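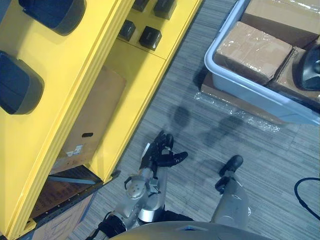
One of last summer's visitors wrote to us afterwards that she had expected to stand behind a rope for an hour and had instead spent most of the afternoon passing boxes to a machine and arguing with her brother-in-law over whose box it had liked better. We would love to have more afternoons like that one, so we are looking for people to take part in our next open day at the Gidov workshop, and we hope you might be one of them.

Call for participants: Plomolar open day, Gidov workshop
Posted December 2023

Plomolar is our project on getting robots to do the plain, fiddly work of a stockroom – taking a cardboard box off a shelf, putting it in a tub, taking it out again when somebody changes their mind. The robot has two arms, and they don't match. One ends in a black hand with several fingers and the other in a gripper, and a good part of our work goes into deciding which of them should reach for what. We open the doors to the public every July and have now decided to do it in the colder months as well, when people have fewer places to be and are gladder of a cup of tea.

What you would be doing

You would join a group of 6 for a visit of two and a half hours. There is a short welcome, a talk on how to behave near the arms (please do listen to this one, even if you have been before), and then a demonstration at the shelves. After that it is your turn. You will be asked to place boxes on the shelves or in the tub wherever you like, tell the robot's operator what you want moved, and say out loud what you think the arms are going to do next. We write down what you say. People are often shy at first and then can't be stopped, and we are very happy with either.

At the end there is a sit-down chat with tea and a short form. The form has 31 questions, which sounds dreadful, but most of them only want a tick and you may skip any you don't care for.

Who we are looking for

Anybody over 16, really. You don't need to know a thing about robots, and we would be especially pleased to hear from people who have worked in a shop, a warehouse, a post room or a library, as you will have opinions on how a shelf ought to be packed and we want them. If you use a wheelchair or would rather sit throughout, tell us when you write and we will set the area out to suit. Younger visitors are welcome to come and watch with an adult, though they can't take part in the box session.

We are sorry to say we can't take anyone who works for Veron or Eshun this time, as both firms are partners in the project and have their own visiting days.

What you will get

Lunch, your travel paid within reason (keep your tickets), and a shopping voucher as a thank you. We will also send you the report when it is written, if you would like it. Last July's box sessions gave us 1000 spoken remarks to work through, so do be a little patient with us.

How to apply

Write a few lines to the open day desk at Gidov, by post or through the contact form on the Plomolar page. Tell us your name, which town you would be travelling from, whether mornings or afternoons are easier, and anything you can't eat. There is no need for a CV. If you would like to come with a friend, say so in the same message and we will put you in the same group – please don't send two.

We answer everyone, usually within a fortnight. Flat shoes, please, and sleeves that can be rolled up.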